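Section 3. Wiring the Tekden 8-Zone Irrigation Controller

3.1 Before you start

Mount the controller as described in Section 2 before connecting any wires. The wiring compartment is behind the lower door. The door opens from the left and can be lifted off its hinge pins for better access.

You will need:
A small flat-blade screwdriver
A wire stripper
Waterproof wire connectors, one for each splice
A pencil and the zone chart from the inside of the lower door

CAUTION: Unplug the power adapter before opening the wiring compartment. Do not reconnect it until step 8 of Section 3.2 is complete.

CAUTION: Valve circuits carry low voltage. Never connect a valve wire to household supply, and never run valve wires in the same conduit as household wiring.

3.2 Connecting the zone valves

1. Turn off the water at the main irrigation shutoff.

2. At each valve, find the two solenoid leads. Either lead can be used as the common.

3. Join one lead from every valve to a single common wire. Use a waterproof connector at each splice.

4. Join the remaining lead from each valve to its own zone wire. Write the valve location and wire color on the zone chart as you go.

5. Bring the wires into the controller through the opening in the base. Leave enough slack for the lower door to close without pressing on the wires.

6. Strip the end of each wire. Insert the common wire into the terminal marked C and tighten the screw.

7. Insert the zone wires into terminals 1 through 8. Unused terminals may be left empty. Do not connect two valves to the same terminal unless the combined current is within the limit on the rating label.

8. Tug each wire lightly. If a wire moves, loosen the screw, reseat the wire and tighten again. Close the lower door and plug in the power adapter.

Note: If you are replacing a Grosov controller, its M terminal corresponds to P on the Tekden. Label the old wires before removing them.

3.3 Connecting a master valve or pump relay (optional)

1. Unplug the power adapter.

2. Connect one lead from the master valve or relay coil to terminal P.

3. Connect the other lead to terminal C, together with the valve common.

4. Plug in the adapter. From the main menu choose Setup, then Master, then On.

5. For each zone that needs the master valve, set Master to Yes. The factory setting is No.

CAUTION: Terminal P drives a relay coil only. It must not be used to power a pump directly.

3.4 Connecting the Drudel rain sensor (optional)

The sensor is normally closed. A jumper is fitted across the two SEN terminals at the factory, and the controller will not water if the jumper is removed and no sensor is connected.

1. Unplug the power adapter.

2. Remove the jumper from the SEN terminals. Keep it with this manual.

3. Separate the ends of the sensor wires far enough to reach both terminals. On twisted wire, leave the rest of the run twisted.

4. Connect one sensor conductor to each SEN terminal. Polarity does not matter.

5. Plug in the adapter and set the sensor switch to Active. 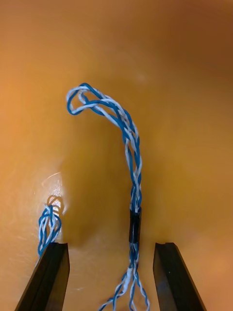 Figure 3-4. Twisted wires with blue and white insulation.

Note: Wire colors vary by supplier. Follow the terminal markings and your zone chart, and do not rely on color alone.

3.5 Testing the installation

1. Open the main irrigation shutoff slowly.

2. From the main menu choose Manual, then Test All. Set the run time to 3 minutes per zone.

3. Walk to each zone while it is running. Check that the correct valve opens and that it closes fully when the next zone starts.

4. If the display shows FAULT and a zone number, unplug the adapter and check that zone for a short circuit or a damaged solenoid.

5. If no zone runs, check the common wire first, then the SEN jumper or sensor switch.

6. When all zones pass, close the valve box covers and return the zone chart to the lower door.

Programming is covered in Section 4. For systems with up to 16 zones, see the expansion module sheet supplied by Papadopoulos before adding further wiring.

Section prepared by Fatima Adeleke, Technical Publications. Revised July.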